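The Clear Plastic Page
Home / Galleries / House stuff / Clear plastic

Posted 2018-09-08
Filed under: packaging, clearing out, things I kept

Regular visitors will remember the Jar Lid Page and the Single Glove Page. We are now on to clear plastic: tubs, trays, sleeves, domes, and the long ribbed things that come around other things. I have lived at 919 Tretness Road for 14 years and in that time I have thrown away a great deal of furniture and almost no packaging. The packaging was always going to be useful.

It lives in the hall closet, in the cabinet over the fridge, and in a big Mavora storage tub that is itself clear plastic and so technically belongs to the collection. The plan was to get everything down, lay it out on something pale so I could see it, and decide. Laying it out on something pale matters more than you'd think. Clear plastic on a dark wood table looks like a rumor. On carpet you find it with your foot.

A few notes on how I sort, for those who wrote in after the jar lids. I have the following piles.

Still a container. It has a bottom and sides, and a reasonable person would put something in it. Takeout tubs, berry boxes, the round ones from the deli counter at Minja with the lid that needs two thumbs. These go back in the cabinet over the fridge, nested by size, and fall on me in October.

Was a container. It has given up somewhere. A corner is split, or it's been sat on, or it went through the dishwasher and came out with a new outlook. The problem with this pile is that almost everything in it can be pressed back into shape for as long as you are holding it. Then you let go.

Never was a container. Inserts, trays with the shape of a flashlight in them, the stiff sleeve from a set of sheets. I have a tray molded for 3 small somethings and I have been wondering for years what they were. I assume I owned them.

Can't tell. The biggest pile by far, and the reason for the page.

What makes a piece go into Can't Tell is usually that it's flat. A lot of packaging starts flat and gets folded up, and a lot of it starts as a box and gets squashed, and once it's lying on a table there is very little between the two. You look for creases. A crease somebody meant is straight and goes all the way across. A crease that happened in a closet wanders. Then you find a piece with both, and you go make a sandwich.

Ribs are the other thing. I've come around on ribs. A ribbed piece is stiff in one direction and floppy in the other, so it can be a drawer divider, a boot shaper, a cover for the seed tray, or (my usual choice) a thing behind the closet door that slides down with a noise at night. They're there to give thin plastic a little backbone. I know people who could use some. 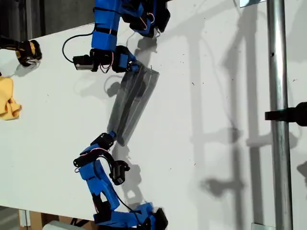 Ribbed, gray, see-through, and longer than any shelf wants it to be. Flattened container or folded sheet? Filed under Can't Tell.

I went back and forth on the gray. Sold as clear, most of this stuff turns out to have a color once you put it on white. Berry boxes lean blue. Old deli lids go yellow, and the really old ones go a sort of tea shade that I choose not to think about while eating from them. Gray is the most dignified of the lot. It looks like it came around something with a warranty.

The long pieces are also the ones I've been worst about. A short tub can hide inside a bigger tub and be forgotten in a decent, private way. A long piece has to stand up somewhere. It leans on the ironing board, it gets in front of the vacuum, and when you finally take it by the end to throw it out, it bends in the middle and touches everything in the closet on the way past. Pick it up by both ends and you're fine. Pick it up by one end and you have a flag.

I did some testing, if you can call it that. These are my findings on flattened and possibly flattened plastic, all arrived at in my kitchen with no training.

Opening it back up. Works if it was ever a box. Go slowly, start at the least crumpled end, and put your whole hand inside before you push. If there is no inside, stop. You have a sheet.

Warm water. People swear by this for getting the creases out. What I got was a warm, creased piece of plastic and a wet sleeve. A slightly better result came from leaving it under the atlas for a week, after which it was flat, and it had been flat to begin with, so I'm not sure what I thought I was doing.

Scissors. Thin ribbed plastic cuts well along the rib and badly across it. Cutting across makes a sound that brings the dog in from the yard. Cut edges are sharp, so round off the corners if it's going in a drawer you reach into without looking. I have a drawer I reach into without looking. I now look.

Writing on it. Grease pencil, yes. Ballpoint, no. Permanent marker stays until the moment you need to read it. I've gone over to a strip of masking tape with the pile name on it, and most of the strips say CAN'T TELL, in capitals, which looks like a cry for help when they're all stacked up.

Storing other flat things in it. This was my great hope. Wrapping paper, the good envelopes, a calendar I was saving for the pictures. A piece with a fold down its length will hold paper nicely until it's stood on end, and then it's a chute.

Now, the matter of what stays. I gave myself a rule at the start: if I couldn't name a use for it in the time it took to carry it from the closet to the table, out it went. I should have had a longer hallway. In that distance I can name a use for anything. I named a use for a cracked dome off a birthday cake (cloche, for lettuce, next spring) and I don't grow lettuce.

So there's a second rule, stricter, that I took from a flyer the Sodilville recycling depot put through the door. The flyer says to check the number in the little triangle and gives a table of which numbers they take. Very sensible. The trouble is that on a clear piece the little triangle is also clear. You tilt it at the window, you tilt it at the lamp, you put your glasses up on your head and hold it against your nose. On ribbed pieces it's generally pressed into the one smooth spot, and I'll leave you to guess which spot gets cracked first. Rubbing a pencil over it through thin paper does bring the number up, like a gravestone. I'm quite pleased with that and I offer it free.

No number means trash, according to the flyer. I have decided to interpret no number as can't find number, and can't find number as keep for now, and there you have the hall closet explained in full.

Results so far, then. The Still a Container pile is back over the fridge. Was a Container went out to the bin in one of its own members, the large bakery tray, and the tray held up so well on the trip that I rinsed it and brought it back in. Never Was is in a bag by the door. The bag has been by the door long enough to have mail on it.

Can't Tell remains. I've priced a second Mavora tub at the hardware place, the tall kind on wheels, and I've looked at what that would do to the closet. It would fill it. The wrapping paper would have to go somewhere, and it would need something long and narrow to go in, preferably see-through so I could tell which roll was which, and you can see where my mind went.

Notes and queries from the last page

Several of you asked whether jar lids can be stored in the jars. They can. One at a time.

To the reader in Tretness Falls who offered to send me roughly 200 berry boxes, cleaned: thank you, I was moved, please don't.

And to whoever asked if I have considered cardboard. Cardboard has its own room.

Coming up on the House Stuff galleries: string, the short pieces. After that probably instruction booklets for appliances I no longer have, if I can get the cabinet open. Something has come down behind the door.

Back to galleries
Previous: Single gloves
Next: String (not up yet)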